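Reviews > Software > Motion Planning

Dorov Planner, four months in

20 October 2024
By Ximeng Xia

I put off buying Dorov for longer than I should have. We'd been getting by at Emcombe with the planner that came bundled with our arm, plus a folder of scripts I had written myself (and was, I'll admit, fond of), and I didn't love the idea of handing all that over to somebody else's software. But in June the scripts and I had a falling out over a wrist rotation, and I finally asked for a license.

Installation took me an afternoon, most of it spent on the Arketti driver, whose manual still describes the old network settings. Once the two were talking, I had a first collision-free path in minutes! The scene editor is lovely. You draw your keep-out boxes, drag them where you want them, and the planner redraws the route while you're still holding the mouse button.

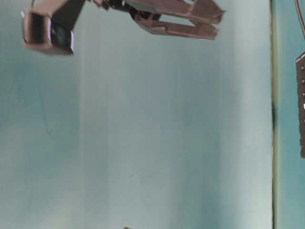 Gripper open and nothing in it, with plenty of clear surface past the fingertips.

What I've come to like best is how it handles empty moves. Our old planner treated every move as though the gripper were carrying a tray of eggs, but Dorov lets you keep one speed profile for open fingers and another for closed, and it swaps them for you. I ran 300 planning requests over one long evening with a pot of tea beside me, and 7 came back with no solution, all of them in a corner where I had drawn my boxes too greedily. Typical planning time was under 100 milliseconds, which suits me fine.

Now for the grumbles. You have to enter the shape of anything mounted on the wrist by hand, and if you forget to save it to the tool file, it's gone at the next restart (ask me how I know). The log viewer is slow, too. And I do miss Kumsa's little timeline, where you could scrub back through a plan and see which joint was being stubborn.

I'd give it 4 stars out of five, and I've renewed for another year. If you do try it, set up the tool file first and keep a copy somewhere safe.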